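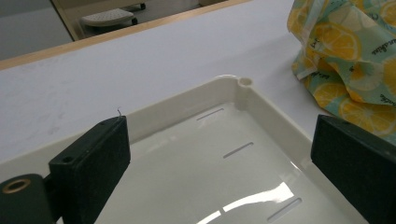
I'd been meaning to go to the Dirngate papermakers' open day for years and kept missing it, usually by a week or so, and usually because I'd written it on the wrong page of the calendar. This July I got there. It's a proper old mill, built in 1721, tucked down a lane that my satnav flatly refused to believe in, and if you're coming by car I'd say park at the top by the church and walk down. I didn't, and I reversed most of the way back up with a man in a cagoule waving me on.

It cost £6 to get in, and that included a go at making your own sheet and a cup of tea (the cake was extra, and worth it, more on that later). They give you a sticker to put on your coat and a photocopied map with the rooms numbered in an order that doesn't match the order you walk round them. I went three, one, four, then back to two, and I don't think I missed anything.

The first place I got to was the rag loft. I didn't know paper used to be made from rags! I mean, I knew it in the way you know things from school, but I'd never thought about what it involved, and it involved a lot of people standing in a cold room cutting buttons off shirts. They've still got the sorting tables, with the upright blades fixed to them so you could pull the cloth towards you and slice it. There's a drawer full of old buttons that they found under the floorboards, bone and shell mostly, and I could have spent the whole morning on that drawer alone. A small boy next to me asked if he could have one and was told no, very kindly, and then asked again.

Down the steps from there is the beater room, and you hear it before you see it. The beater is a big oval tub with a roller in it that mashes the rags and the water round and round until it's a sort of thin porridge. It was built by a firm called Adomaitis and it has been mended so many times that the guide wasn't sure which bits were first-day originals. They only switch it on at eleven and two. I caught the eleven o'clock one, and my teeth were humming. Stand to the left of the door if you can, as there's a window behind you and you get to see the water wheel going as well.

Then it was the vat house, and this is where I would have happily moved in. The man making paper that day was Saulius Ots, who learned the trade in his twenties and has been at the Dirngate vat for 29 years. He has the sort of forearms you'd expect. He dips the mould (a flat sieve in a frame), lifts it out level, gives it a little shake one way and then the other, and there's a sheet of paper lying on it. It takes a few seconds. He was talking about his allotment the whole time.

I asked him what the shake was for, and he said it locks the fibres together, and that every papermaker's shake is a bit different and that if you get it wrong you have made a very expensive flannel. I then had my turn and made the flannel. Mine came out thick at one side and had a hole in the other, and when I tried to turn it out on to the felt it folded over on itself like a bad omelette. The second one was better. A girl of perhaps ten had a go after me and did a perfect one first time, and I clapped along with everyone else and minded only slightly.

You can put things in the pulp if you want to. They had petals, chopped grass, bits of blue thread and onion skins. I went for onion skins and I'm so pleased I did, they've gone a lovely bronzy colour. You leave your sheet to be pressed and pick it up later, still a bit damp, between two bits of blotter. Write your name on the blotter in pencil. The lady before me used felt tip and it had travelled.

Upstairs is the drying loft, all slatted shutters and ropes, and it smells of wax and old wood. There were 82 sheets hanging up, according to the little chalkboard by the door that they update each time a batch goes up. The shutters can be opened or closed depending on the wind, and somebody used to have that as their whole job. It's very peaceful up there. I sat on the bench for a good while and listened to a couple having a whispered row about whether they'd locked the back door.

The one part I'd call a bit thin was the watermark room. It has a good light table and some beautiful wire designs, including a hare and a tiny ship that was made for a stationer's called Sindetti, but the labels are at knee height and there were too many of us in there at once. I'd have liked somebody to talk us through how the wire gets sewn on. There was a film, but the sound was off and it was on the bit with the credits each time I looked. I might write and suggest they move the screen.

Lunch was in the old cart shed. I had leek and potato soup, roughly a gallon of it, with a cheese scone. The cake was coffee and walnut and I had a slice there and took another home in a napkin. The tables are shared so you do end up chatting, and I sat with two sisters who do bookbinding and had come to buy paper in bulk. They were very firm that I should buy the Cosex, the heavy cream one with the rough edge, for watercolours. I bought five sheets. It isn't cheap, but it takes the paint beautifully and doesn't cockle at all if you don't drown it. I've done one painting of the mill on it so far, from memory, and given it too many windows.

The shop is small and gets busy after three, so go before then. Besides the paper there are notebooks, envelopes, seed cards and some very nice bone folders. They take cards, though the machine only works if they hold it out of the window.

A few practical things. The steps up to the drying loft are steep with a rope for a handrail, and there isn't a lift, but the vat house and the cart shed are all on the level. Dogs are fine outside. The toilets are across the yard and there was a queue. Wear shoes you don't mind getting wet, as the vat house floor has a gully down the middle and I found it with my left foot. And take a flat bag or a bit of stiff card for carrying your sheet home - I had neither, and walked back to the car holding mine out in front of me like a tray of drinks.

They do a full-day course in the autumn as well, where you make a whole batch and learn to size it with gelatine so the ink doesn't bleed. I've put my name down. Saulius says to bring an apron and start doing press-ups.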